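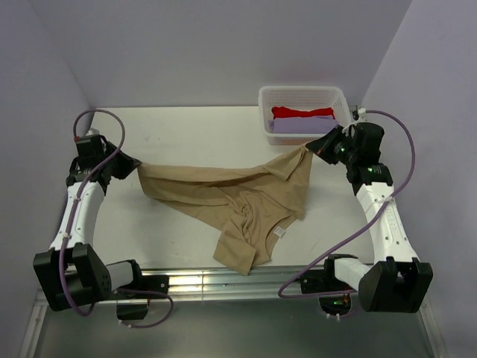 La boucle de la citerne, au-dessus de Gronora

Dans la dernière lettre, je vous avais laissés au col avec la promesse de redescendre par l'autre versant. Je tiens ma promesse, avec un peu de retard. La boucle de la citerne part du lavoir de Gronora, le même point de départ que pour le sentier des terrasses, mais on tourne le dos au village et on prend à gauche le chemin empierré qui longe les derniers jardins. Il n'y a pas de panneau. Il y a un poteau en bois sur lequel un panneau a été vissé autrefois, les trous y sont encore, et c'est là qu'il faut tourner.

La boucle mesure 9 kilomètres. Je l'ai parcourue deux fois cette année, une première fois en juin, quand l'herbe était très haute et que je ne voyais presque rien du sol, et une deuxième fois ce mois-ci. Je conseille nettement la saison froide. Les murs sont bas et, en été, les fougères les recouvrent complètement, de sorte que l'on marche à côté d'un enclos entier sans le remarquer. C'est exactement ce qui m'est arrivé.

Le premier kilomètre monte peu. On passe devant une grange sans toit, puis le chemin devient un sentier et entre dans le bois de chênes. À la sortie du bois se trouve la première chose intéressante : une rampe pavée, large comme deux bras ouverts, qui fait un virage serré contre le rocher. Les pierres du milieu sont creusées par le passage, celles des bords sont presque neuves. J'ai lu que les gens de Gronora descendaient par là le foin sur des traîneaux, et la forme de l'usure me semble bien correspondre à cette explication, mais je ne suis pas spécialiste et je la donne comme je l'ai reçue.

Après la rampe, on arrive sur le plateau de Tivik. Le nom désigne sur la carte un hameau, mais il ne reste que des fondations et un four à pain dont la voûte tient encore. Je vous demande de ne pas monter dessus. J'ai compté les maisons la deuxième fois, par curiosité, et j'en ai trouvé 7, plus une construction ronde, un peu à l'écart, dont je ne comprends pas la fonction. Elle n'a pas de porte. Les pierres y sont posées à sec, beaucoup plus grosses que dans les maisons, et le sol à l'intérieur est plus bas que dehors. Si un lecteur connaît des constructions semblables dans une autre vallée, je serais heureux de recevoir un message.

La citerne elle-même se trouve à dix minutes du hameau, vers l'est, au pied d'une dalle inclinée. Il faut regarder la dalle avant de regarder la citerne. On y a taillé une rigole qui ramasse l'eau de pluie et la conduit vers le bas, avec une pente très régulière, et à mi-hauteur un petit bassin carré où se dépose la boue. Ensuite seulement l'eau entre dans la citerne par une fente. C'est un travail très patient. Je suis resté là longtemps, assis sur mon sac, à suivre la rigole des yeux - je n'avais pas remarqué, en juin, qu'elle se divise en deux près du sommet.

Sur le bord de la dalle, il y a aussi quelques gravures. Ce sont surtout des croix et des initiales, et une date dont les deux derniers chiffres sont effacés. On les voit mal à midi. En fin d'après-midi, quand la lumière vient de côté, elles sortent de la pierre. N'utilisez pas de craie pour les rendre plus visibles, comme quelqu'un l'a fait avant moi, et ne versez pas d'eau dessus non plus.

Pour la descente, deux possibilités. La plus simple suit la piste forestière jusqu'à la route de Costello et revient au lavoir par le bas, elle est un peu longue et sans beaucoup de charme. L'autre prend le ravin. Elle est plus courte et plus belle, mais elle comporte un passage d'environ 28 mètres où l'on se tient avec les mains, sur une roche qui reste humide toute la journée. Avec des enfants, ou après la pluie, prenez la piste. Le ravin rejoint la piste juste avant le pont, donc on ne peut pas se tromper à la fin.

Quelques remarques pratiques. Il n'y a pas de source sur le parcours, et l'eau de la citerne n'est pas à boire. Le téléphone passe sur le plateau, pas dans le bois. La feuille « Gronora » de la carte Hilletti indique encore l'ancien tracé à travers les jardins, qui est fermé par une clôture ; suivez plutôt le chemin empierré comme je l'ai décrit au début. Pour le stationnement, laissez la voiture à l'entrée du village et gardez libre la place devant le lavoir, car le camion du bois y fait demi-tour.

La trace de la boucle est sur le site, à la page des itinéraires de novembre 2025, avec les deux variantes de descente en couleurs différentes. La prochaine lettre restera du même côté de la vallée : je voudrais retrouver le mur long qui se voit depuis la dalle, sur la crête d'en face, et qui n'est sur aucune de mes cartes.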